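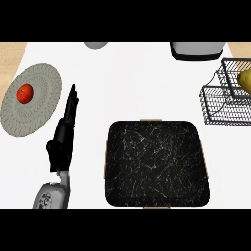 How to Write a Movie Review When You Only Sort of Liked the Movie

Raves are easy. Pans are even easier (and way more fun, I won't lie). The ones that used to eat my whole evening were the reviews of movies that were fine. You walk out, somebody asks how it was, and you say "pretty good," and then you sit down at the keyboard and find out you have 200 words of plot summary and no opinion.

I've been through this enough times to have a routine, so here it is.

Step 1: Write the gripe first

Before I look anything up, I type out whatever bugged me on the drive home. One sentence, as petty as I like. When I reviewed Okance last December, mine was "why does she keep going back to the boathouse?" That turned into my whole second paragraph, once I figured out the script needed her there and had never given her a reason to go.

Step 2: Find the scene you'd watch again

Every so-so movie has at least one. With Okance it was the dinner with the two brothers, where the older one keeps answering questions meant for the younger one. Describe that scene properly – who's in the room, what gets said, where it turns. Give it a full paragraph. Readers will get a better feel for the movie from that than from any amount of "solid performances all around."

Step 3: Keep the plot to 100 words

Yes, count them. I paste mine into a separate file and cut until it fits. Stop at the point where the main character has a problem, and leave everything after that alone. My first draft on Turunow ran 2,120 words and most of it was me explaining the smuggling ring. It was a terrible draft!

Step 4: Check your "but"

A mixed review nearly always has one sentence with a big "but" in the middle. Look at what comes after it, because that's the half people remember. "It drags, but the ending is great" sends folks to the theater. "The ending is great, but it drags" keeps them home. Same facts! Decide which one you mean and then make sure the last paragraph agrees with it.

Step 5: Swap out the mushy words

I search my draft for decent, solid, enjoyable, interesting and overall. Each one gets replaced with something that happened on screen, or it gets deleted. "The middle is uneven" became "the movie forgets about the daughter for half an hour," and I was much happier with it.

Step 6: Pick the rating last

If you use stars, write the review first. I gave Caron a 4 in my head before I started typing, and by the time I'd finished complaining about the voiceover it was clearly a 3. Let the writing argue you up or down.

A couple of leftover things. Take your notes right after the credits, even if it's only on the back of a receipt. And skip other people's reviews until yours is done – I read three before writing up Himemska and every joke I made was already somebody else's.

Updated March 2026 to add the bit about ratings.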